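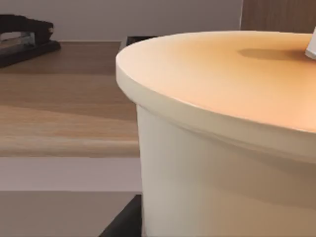

A Second Language After Fifty

Apr 1, 2024

When Lorraine Cropper moved from Dunmore to Kostbridge, she was 53 years old and she spoke only English. Her new neighbors were mostly families who spoke Arabic at home. "I said good morning to them for one whole winter," she tells me, "and in December I understood that I would say only good morning for the rest of my life if I did nothing."

So she found a teacher. Rasha Zein gives evening lessons in two rooms over a pharmacy, and she agreed to talk with me together with her student. They have worked together for 4 years. They still correct each other, Lorraine in English and Rasha in Arabic, and it made our conversation slow and pleasant.

I asked Rasha if older students are more difficult. She thought about this for some time. "They are more ashamed," she said. "A child makes a mistake and continues. Lorraine made a mistake and she stopped to apologize, and the apology was longer than the sentence."

Lorraine laughed and did not disagree. In the first year she kept a notebook where she wrote each new word by hand. It had 533 words when she lost it on the bus. "I cried a little," she says. "Then I began again, and I saw that I knew most of them already." The second notebook she keeps at home. 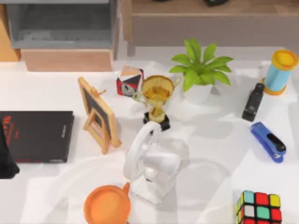
Rasha does not like textbooks for beginners. In her opinion they teach people to buy train tickets and to describe the weather, and then the student goes home and cannot name the things in her own kitchen. She prefers to start with what is near the hand. A white table with ordinary things on it is enough for a first lesson, and a black book with red letters on the cover already gives one noun and two colors. After that come the verbs: give me, take, open, put back. "With these verbs you can live in a house with other people," Rasha says.

The sounds were harder. Lorraine practiced one letter, the ayn, in the car with the windows closed. She says that for months it did not come, and then one evening she said her neighbor's name correctly and the neighbor put down her shopping bags.

What is she able to do now? She follows the talk at a family dinner if not everybody speaks at the same time — and usually everybody speaks at the same time. She reads slowly. On her last dictation Rasha gave her 97 out of 100, and Lorraine still wants to discuss the other three points.

"She argues in Arabic now," Rasha said. "For me this is the real exam."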